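Workplace Tech > Automation and Jobs
Thread: Moved from the sales floor to recording for robots, 6 weeks in

granska_floor2
Posted January 25, 2024

I work at Granska. We sell home furniture, and until December I was on the sales floor. Then the company started a side contract called Prunix, where staff do ordinary household handling with hand-held grippers and the recordings go toward training robot arms. I got moved over along with most of my shift. There was a meeting, we were told our pay would stay the same, and the next morning there was a box of grippers on the counter.

I'm posting because most threads on here are about a machine showing up and a person leaving. Ours went differently so far. The same people are in the same building, but the job is another job. I used to walk customers around and talk all day. Now I open drawers, pick things up and put them down, over and over.

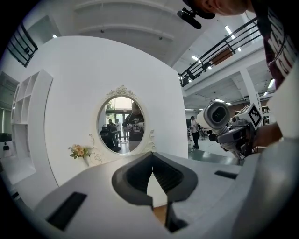

The talking is what I miss most. You can't really chat while you're recording because you lose track of where you are in the task and have to start again. A shift is 100 recordings if nothing goes wrong. Some people like that it's quiet. I go home and talk my wife's ear off.

What I'd like to know is whether anyone has been through one of these and what happened when the contract ended. Ours says 900 hours of accepted recordings and then "review." Our manager can't tell us what review means.

pallet_jackie
Reply

Sorry to be blunt but you're training your replacement. I was at a warehouse where they had us wear sensors for a season so they could "study the process." The next year the process didn't need as many of us. Get the review part in writing now while they still need you.

granska_floor2
Reply

I get that, but replacement for what? A robot that puts a hair dryer away doesn't take my sales job. It might take somebody's job in a hotel or a care home. That bothers me too, and I don't have a good answer for it.

Ataahua Sutcliffe
Reply

I lead a recording shift at Dwivedi, similar setup to yours. Going back to the first post, I'd push back on the idea that you just open drawers. It's a skill and people should be paid for it as a skill. New starters on our shift throw out a lot of takes in their first days, and then they get steady. Things I wish we had sorted out before we began:

1. Agree on what counts as a finished recording. We had one supervisor accepting takes and another rejecting the same kind, and people were losing count toward their shift because of it.

2. Give everyone a fixed starting point for each object. A hair dryer that stands upright with its handle in a round opening is easy to put back the same way for the next person. One that gets laid down wherever there's room is different every time, and then you argue about who moved it.
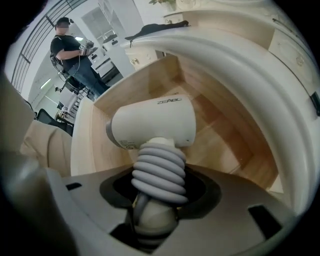 3. Rotate stations. Wrist and shoulder complaints are real. We change every hour and I'd go shorter if it were up to me.

4. Let people say no to wearing the head camera. Some get headaches from it. On our shift they do reset work those days at the same rate.

5. Ask who owns the footage and whether your face or voice is in it. Mirrors matter here. If you're standing near one you can end up in the recording.

pallet_jackie
Reply

Number 5 should be number 1. And "a skill" is nice but does Dwivedi pay it as a skill?

Ataahua Sutcliffe
Reply

There's a small bump after three months. It took a lot of asking. I wouldn't call it enough.

nightshift_odell
Reply

I'm going to disagree with Jackie on the main point. I ran a packing line before and after the arms came in. The ones who did best were the people who had worked with the equipment early, before there were any rules, because they were the ones who got asked when it broke. If I were granska I'd stay in and learn everything about it, including the boring parts like charging and file uploads.

pallet_jackie
Reply

How many of those got asked and how many were on the line to begin with?

nightshift_odell
Reply

Fewer got asked, sure. I'm not saying it works for everybody.

granska_floor2
Reply

Thanks all, this helps. We have a mirror right there on the wall at one of our stations so I'm bringing up the footage question on Monday.

On the skill thing, I think Ataahua is right and I was underselling it. 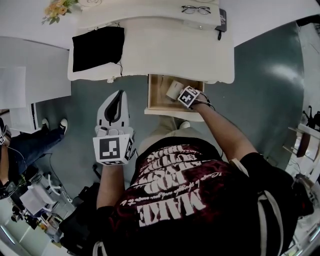

The hardest part for me was slowing down. On the sales floor I was quick with my hands and proud of it, and here quick gets your take rejected. You also start noticing what you do without thinking. Reaching into an open drawer for one small thing near the front sounds like nothing, until you have a band and a marker cube on that hand and a gripper held up in the other one. Then you find out how much you lean and how much your other arm used to help. We also leave our own stuff everywhere. Somebody's glasses end up on the back of the desk, phones, whatever, and now we're supposed to clear all that at the start of a shift. We're not good at it yet.

As for staying in, I'll probably stay until the hours are used up. I asked for one day a week back on the sales floor so I don't forget how to do it. They said maybe.

clotine_user_44
Reply

Late question, are you tracking your accepted takes on your own or only in their system? We use Clotine for the hours and it dropped a whole afternoon for half the shift. They only fixed it for the people who had written their numbers down.

granska_floor2
Reply

Only in their system. I'll start a notebook tomorrow.

Ataahua Sutcliffe
Reply

Write the station down too, and the start time. We had to go back and ask people for both.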